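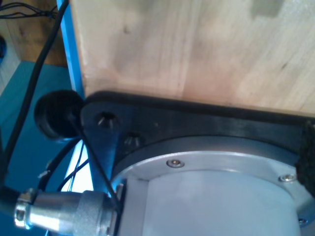

Pale wood against a black plate, at the Istlow open day.

Istlow Nursery let parents in at 8 in the morning, an hour when no parent has an opinion. There are 103 places and a waiting list of 500, so the head's talk on choosing the right setting felt a touch theoretical. We got 30 minutes in the baby room, where mine ate part of the prospectus. I asked about naps and was handed a policy. The fees are on the last page, in smaller type. We put our name down anyway and went to find coffee.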